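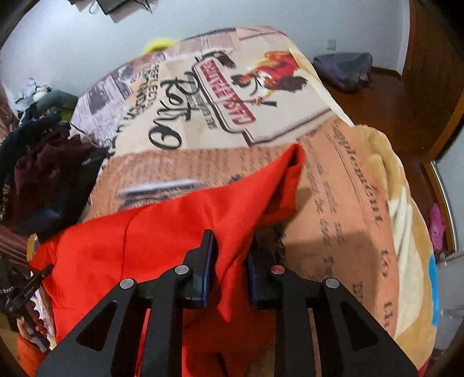
A red garment is lifted from a blanket printed in the style of old newspapers and labels, with darker clothing piled to one side.

The Bed as Folding Table
Household textiles, small rooms and the return of the printed blanket

In most homes, laundry is sorted on the bed. The surface is wide, it stands at a workable height, and it is usually free during the day. Furniture makers have offered alternatives for decades, from hinged boards to narrow counters above the washing machine, yet the habit has held. In a household survey carried out for this magazine in May, 76 percent of respondents reported that they fold clean clothes on a bed at least once a week. Only 13 percent had a table set aside for the purpose.

The practice has consequences for the blanket underneath. A bed cover that doubles as a work surface is pulled, leaned on and covered with other fabrics. Plain covers in pale colors show every crease and every stray thread. Printed covers are more forgiving, and this may account in part for their renewed place in the bedroom.

The newspaper print is among the most recognizable of these designs. It draws on page layouts, product labels and advertising lettering, set at different angles so that the blanket has no fixed top or bottom. The blanket shown at the head of this article carries the word "Retro" in cursive, a red banner reading "CLASSIC STYLE" and an illustrated rooster, all on a ground of beige, cream and brown. Columns of small text fill the left part, and the word "supplement" runs sideways on the right. Seen from this side some of the lettering is upside down. Against such a pattern a single bright garment stands out at once, a practical advantage when clothes are being sorted.

Textile house Trandusetti, which has sold label and newsprint designs for two generations, reports steady demand from students and from families in small apartments. Its competitor Pálfi withdrew a similar line and brought it back after requests from retailers. Both firms recommend washing printed blankets inside out, in cool water, and drying them away from direct sun.

Sorting methods vary. The home economics department at Wonberg College teaches a simple order of work. Dark clothes are gathered at one side of the bed and bright ones are spread in the open space, where each piece is lifted by a fold, shaken once and laid flat. The course allows 5 minutes for a small load. Striped and lettered garments are left until last — they are the easiest to find again in a pile.

Storage remains the weak point. Clothes that have been folded on a bed must be put away before night, and in practice many are moved to a chair. Presix, a maker of bedroom fittings, now supplies a shallow shelf that fixes to the wall beside the mattress and holds one folded stack. It is sold in two widths, in white and in gray.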